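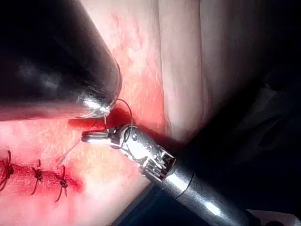
The robot's metal jaws hold the thread near a row of three knots.

How does a robot learn to sew?

Doctors close a cut with thread. Each loop and knot is called a stitch, or suture. Shaimaa Belkadi and her team at the Bakach lab want a robot to do this job by itself.

They did not write a rule for every move. First, people steered the robot's two arms through 2,623 stitches, and a computer program named Zelell studied them all. Then Zelell took over the arms.

The hard part is the thread. It bends and curls in a new way every time – so the program has to keep looking and changing its plan.

In the last test, Zelell tied 87 out of every 100 knots with no help. One stitch took it 45 seconds.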